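Planning Around the Seam: A Conversation With the Clesley Cloth Team

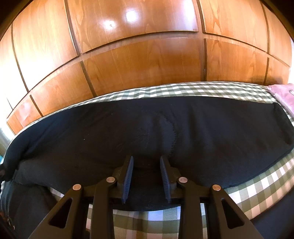 Hand-held gripper open over a black garment on a checkered cloth.

Clesley is a grasp planner for soft goods, maintained by a small software group in Steten. It takes wrist camera images, proposes a pinch point and hands a short trajectory to the controller. We spoke with its lead developer in December, shortly before the version 5 release.

The first topic was dark fabric. "Black cloth gives you very little texture," the developer said. "A fold may show up as a faint change in sheen. The old detector looked for edges, and on black it found the tablecloth every time."

The current release segments the garment first, then looks for seams and shallow folds inside the mask. Glare is handled separately. Glossy surfaces behind the work used to produce false depth edges, so the planner now discards anything outside the support plane before it scores candidates.

Wide-angle optics add a second problem. "Straight lines come in as arcs. We tried correcting every image before inference and dropped it — the resampling blurred the seams. Now the network sees the raw fisheye view, and only the chosen point is corrected."

Training data comes from demonstrations with a hand-held gripper. The present set holds 3000 episodes, of which 53 were rejected for bad timestamps. Those are kept in a separate folder and used to test Haugland, the group's log checker.

Control runs apart from perception. The planner returns up to 11 candidates, and the controller takes the first one it can reach without crossing a joint limit. If finger width stalls early, it moves to the next.

"People ask for a learned policy from end to end," the developer said. "We have one in a branch. When it misses, I can't tell which part was wrong. With the split I can open the log and read the mask, the score and the path."

Version 5 also replaces the configuration files. Settings formerly spread over several launch scripts now sit in one file, which Griltberg, the team's replay viewer, reads directly. Older logs have to be converted before they will open.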